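Stockdale Household Forum
Posted in: Kitchen & Shopping > Bags, baskets and trolleys
Reading time: 3 minutes

Thin cotton totes: how do you pack yours?

ShirleyFurnival
I've gone over to cotton totes for the weekly shop and I'm not getting on with them. The old bag for life stood up by itself on the counter. These flop over as soon as you let go, and anything in a plastic packet slides out sideways. I have 32 of the things in the cupboard under the stairs, mostly free ones, so I'd like to use them before I buy anything else. How do you pack yours?

marrowfat
Boxes first, along the back panel, then tins, then packets. The Drulitz ones are heavier cloth and stand up a bit better, but you said you don't want to buy more.

ShirleyFurnival
No, not yet. I've been trying it flat on the table. Lay the bag down, get the handles out of the way to either side, and slide the tall packets in upright, one at a time, before anything else goes near it.

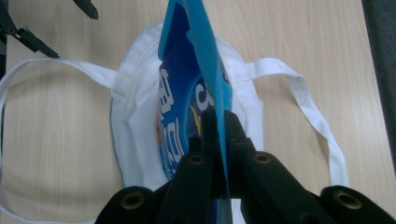
The handles matter more than I expected. If they're left lying over the opening they catch on the packet and drag it back out with them. Once the tall things are in I stand the whole bag up against the wall and put the tins in the bottom by hand.

old_pantry
You're doing it backwards. Tins have to go in first or you're dropping them on top of whatever is in there. I split a bag of rice that way in May and was finding grains behind the cooker for weeks.

ShirleyFurnival
I don't drop them, I reach down the side. But fair point about rice.

marrowfat
I'm with old_pantry. Weight at the bottom, always. Laying it flat is fine for refills and big pouches on their own. I wouldn't do it for a mixed shop.

tealeaf57
I lay mine flat too and have never split anything. It depends on the packets. Stiff ones go in easily, the soft half-full sort fold over at the hem and you end up fighting them. Turn the top of the bag down a couple of inches like a cuff and it holds itself open.

old_pantry
The cuff works, I'll give you that. Still tins first.

ShirleyFurnival
Tried the cuff this morning. Much better with the pouches. It did make the bag too short for the long spaghetti.

greyjug
Does anyone wash theirs? I put a Prustico one through at 40 and it came out too small for a cereal box.

tealeaf57
Cold wash, pull it into shape while it's damp, dry it flat. Unbleached cotton shrinks the most in my experience. Iron the handles or they go into a rope and dig into your fingers.

marrowfat
I'm not ironing a shopping bag.

ShirleyFurnival
Nor me. I've sorted out ten to keep and the rest are going to the school fair. Will try tins first on the next shop and report back.

Tags: tote bags, packing, food shopping, washing cotton
Contact the moderators | © Stockdale Household Forum | Back to top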